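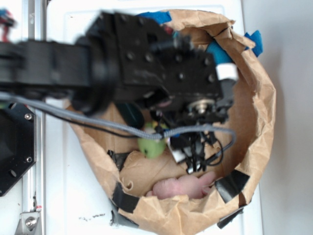
辅具与沟通 > 辅助沟通（AAC） > 观点

词汇文件的迁移能力应写入采购条件

Bukola Okonkwo　2024-01-14

分享 11　评论 90

辅助沟通软件的采购评估表，我手头有三个版本，来自三家机构。三份表都问到屏幕亮度、电池续航、扬声器功率、支架接口、眼控兼容性和保修年限，只有一份问到词汇文件能否导出，而且只问“能”或“不能”。按这种问法，市面上几乎所有产品都可以填“能”。

我的看法是，词汇文件的迁移能力应当作为独立条目列入采购条件，分项打分，并且在签约前实测。以下说明理由和我认为可行的测法。

先限定术语。本文所说的词汇文件，指用户在动态屏幕沟通软件中实际使用的全部内容：页面、按键、按键上的文字与图形、发音文本、录音、页面之间的跳转关系、词形变化规则、被隐藏的按键，以及每个按键在网格中的位置。厂商通常把它叫做“页集”“用户文件”或“词库”，三者范围不一，比较时要问清楚。只含单层录音的静态沟通器不在讨论范围内，这类设备换机时重录即可，工作量有限。

一个使用多年的词汇文件，价值远高于承载它的平板。平板坏了可以另买一台，型号不同也不要紧。词汇文件里有家人的名字、常去的地点、学校每学期更换的课程词、用户自己拼写后存下来的句子，还有治疗师为某一次住院加进去的一页疼痛描述。这些内容分多年由不同的人添加，大多没有文档。丢失之后，没有人能列出丢了什么。

位置信息更容易被忽略。熟练用户点击高频词时很少逐格搜索，手的移动路径已经固定。把“还要”从第二行第三列移到第四行第一列，对旁观者来说是一次排版调整，对用户来说相当于更换键盘布局，而且更换时没有征求他的意见。所以迁移质量不能只看词条数，词条全在而位置全乱的结果，我会评为失败。

去年二月（February 版更新后），我参与了一次从 Skenance 到 Trarkov 的迁移。用户的词汇文件有 300 个页面按键以外的自定义按键，即不属于出厂模板、由家庭和学校后来添加的部分。Skenance 提供导出，Trarkov 提供导入，两家的产品说明都写着支持开放格式。导入过程没有报错。

逐项核对后，自定义按键里有 139 个存在至少一处差异。差异的种类如下：录音没有随文件带走，按键改用合成语音朗读标签；标签与发音文本不同的按键，发音文本被标签覆盖；跳转后自动返回的属性丢失，用户说完一个词后停留在子页面；隐藏按键全部变为显示。最后一项的影响在当时被低估。隐藏按键是逐步开放词汇的常用手段，位置先占好，需要时再打开。全部显示之后，原来较为稀疏的首页一下子填满了，用户第二天拒绝使用设备。

参与修复的有治疗师 Apinya Srithong 和用户的父亲 Somkiat Sukprasert。修复靠两台设备并排比对，一页一页改。录音部分只能重录，其中有几条是用户已故祖母的声音，原设备当时还能开机，于是用线接出来转录了一遍。如果原设备已经送回租赁方，这几条录音就不存在了。

我不认为这次事故可以归咎于某一家。Skenance 的导出文件里确实没有录音，但它的帮助文档第二级菜单里写了这一点。Trarkov 的导入程序遇到不认识的属性时直接忽略，从软件工程的角度说，这也是常见做法。两个各自可以辩护的决定叠加在一起，后果由用户承担。采购方如果在合同里没有要求，也就没有依据去追究。

“支持开放格式”这句话因此需要拆开来看。它至少包含四个层次的问题：能否导出；导出的内容是否完整；另一软件能否读入；读入以后行为是否一致。第一层在产品说明中常见，第二层有时能在帮助文档里查到，第三、第四层基本要靠自己测。评估表如果只问第一层，得到的分数没有区分度。

关于测法，我建议采购方准备一份固定的测试文件，规模不必大。我们现在用的这份有 90 个按键，由 Charoen Sitthichai 整理，覆盖以下情形：

- 标签与发音文本不一致的按键
- 带录音的按键，长短各有，至少一条超过十秒
- 使用自拍照片作图形的按键
- 隐藏按键与空白占位格，两者要分开
- 跳转并返回、跳转不返回、跳转同时发音
- 跨越两格的大按键
- 中文、泰文与拉丁字母混排的标签
- 一个按键执行多个动作，且动作有先后顺序
- 自定义的词形变化

测试分两个方向。先把文件在候选软件中建好，导出，删除，再导回同一软件，检查是否复原。这一步看似多余，实际会筛掉一些产品，因为有的备份只保存页面结构，媒体文件留在本机缓存里，不删缓存就测不出来。测试时应当换一台从未安装过该软件的设备导入。然后再导入另一家的软件，记录差异。

记录差异时按后果分级，不按数量。图形替换成近似图形，记为轻微。发音内容改变，记为严重。按键位置改变，视按键使用频率记为中等或严重。录音丢失一律记为严重，理由见前文。隐藏状态丢失我原来记为中等，现在记为严重。

整套测试由一名熟悉软件的人员完成，半个工作日足够。与一台设备数年的使用周期相比，这点人力成本不应成为障碍。

反对意见主要有三种，我逐一回应。

第一种来自厂商。Ivov 的产品人员 Samran Prasertsri 在一次座谈中提出，各家的词汇组织方式属于设计成果，部分还涉及授权图形库，完整导出等于把成果交给竞争对手。这个意见有一部分成立。图形库的版权确实限制了图形文件本身的再分发，出厂模板的编排也可以主张权利。但用户添加的内容、用户的录音、用户自拍的照片，不属于厂商。合理的做法是导出时对受限图形保留名称和编号，由接收方软件用自己的图形库匹配，匹配不到就显示空图加文字。用户内容则应全部导出，不加密，不绑定账号。至于出厂模板的位置信息，我主张也应包含在内，用户的手已经记住了这套位置，把它扣下来没有正当理由。这一条厂商大概不会同意，需要采购方用合同去争取。

第二种来自部分治疗师。他们认为换软件本来就是重新评估的机会，照搬旧文件会把积累的问题一起搬过去，例如重复按键、过时的课程词、层级过深的页面。我同意旧文件往往需要整理。但整理应当在完整迁移之后进行，由了解用户的人逐步删改，每一步都能撤回。用有损的迁移代替整理，删掉哪些内容由解析程序决定，这在专业上说不过去。另外，换软件的原因很多时候与临床无关：厂商停售、操作系统不再兼容、资助名录调整、学校统一更换平台。这些情况下用户并没有换词汇系统的需要。

第三种意见是，迁移发生的频率低，不值得单列条目。低频这一点我不争论。但评估表里同样列着跌落防护和电池更换，它们也不是每天发生。是否列入，应看发生后的损失以及事前能否预防。词汇文件的损失大，且事前测试能够发现大部分问题，两个条件都满足。

还有一个常被提起的替代方案：厂商提供云备份，所以不必担心。云备份解决的是同一软件内换设备的问题，Ratanaporn 一类以账号为中心的产品在这方面做得相当可靠，登录以后几分钟就能恢复。但云备份通常只能由原软件读取，订阅到期后的访问权也取决于服务条款。备份与迁移是两件事，评估表应当分两行。

云备份还带来一个管理上的问题，即账号归谁。我见过的账号登记人包括学校的信息教师、已离职的治疗师和设备租赁方的公用邮箱。登记人变动之后，密码重置邮件发往一个没人查看的地址。采购方可以要求账号登记在用户或其监护人名下，专业人员以协作者身份加入，权限可撤销。这一条不需要任何技术改动，只需要在交付单上多一个签字栏。

综合以上，我建议在现行评估表的“软件”部分增加如下条目：

一、用户内容导出的完整性，附实测差异表。
二、导出文件的格式说明是否公开，版本更新时是否同步修订。
三、导入时遇到无法识别的属性，是否生成报告。静默忽略按不合格处理。
四、录音与照片能否以通用格式单独导出。
五、停售或停止服务后，导出功能保留的期限。
六、账号登记人及变更程序。

第三条的技术难度最低，收益最直接。如果当时的导入程序输出一份清单，列明哪些按键丢了什么属性，我们就不必并排比对，也会在交给用户之前知道隐藏按键的问题。解析程序在忽略一个属性时已经知道自己忽略了什么，把它写进日志只是很小的改动。我向两家都提过，一家回复已列入计划，另一家没有回复。

第五条的期限多长合适，我没有定论。按租赁周期算应不短于一个周期，但各地资助规则不同，有的用户要等两次审批才能拿到新设备，旧软件在这期间可能已经无法在新系统上启动。导出功能依附于软件本体，软件打不开，期限写得再长也没有用。一种办法是要求厂商另外提供一个独立的导出工具，可以在普通电脑上读取备份文件。目前我没有见到哪家这样做。

在采购条件修改之前，已经在用设备的家庭和学校可以先做一件事：每学期导出一次，录音另存，再给每个页面截一张屏。截图不能导入任何软件，但保留了位置。需要手工重建的时候，它比导出文件更有用。截图按页面名称命名，与导出文件放在同一个文件夹，至少存两处，其中一处不在沟通设备上。

相关文章

网格大小调整时如何保留原有按键位置
泰语与中文双语页面的标签长度处理
眼控驻留时间设定：从默认值开始的几个问题
租赁设备归还前的数据检查
合成语音的音量与教室噪声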